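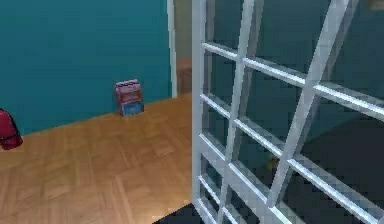 Last updated: August

Progress report to Verkia: tidying robot trial, Imelbridge holiday units
Prepared by Margit Brekke, Clukska

This report covers the second stage of the trial. The robot has not yet been used in a guest unit. All work this stage was done in the simulated house, where we can change the rooms and repeat a job without taking a unit off the booking list.

Work completed

We finished 300 simulated runs. Each run starts the robot at a different spot in the house and asks it to find items left on the floor and report what they are and where they sit. Iker Peñalver set up the runs, and our cleaners chose the items and where to put them. They know what guests leave lying about.

Metal items are still being missed more often than plastic or cloth ones. Iker is adding more shiny objects and changing the lighting in the tiled areas.

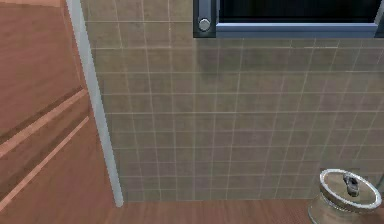
Simulated house, tiled wall with the lidded metal container on the floor.

Doorways are the other sticking point. When a door is open, the robot sometimes treats the door and the wall beside it as one surface and turns back. Berenice Xolalpa has marked up those runs so they can be tried again with the door at other angles. 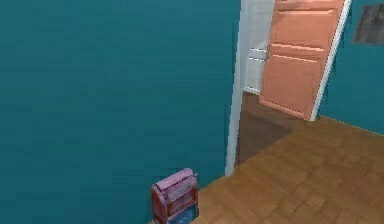
Effect on staff

Clukska has 27 cleaning staff at Imelbridge. No hours have been cut for the trial, and none will be in the next stage. Berenice and Alfie Horrocks each spend two mornings a week checking runs, paid at the supervisor rate. Alfie found the screen work tiring at first and now splits it into shorter blocks.

Staff asked at the August meeting who will be blamed if the robot moves a guest's belongings. We don't have a written answer yet - Amparo Vidal is drafting one with the staff reps.

Budget

We spent $3,680 this stage, mostly on relief cover while staff were checking runs. Computer time came in under budget.

Next stage

Repeat the doorway runs, finish the item list for kitchens, and give all cleaners a paid training session before any robot enters a unit.

Get Clukska news by email. Enter your address to subscribe. You can unsubscribe at any time.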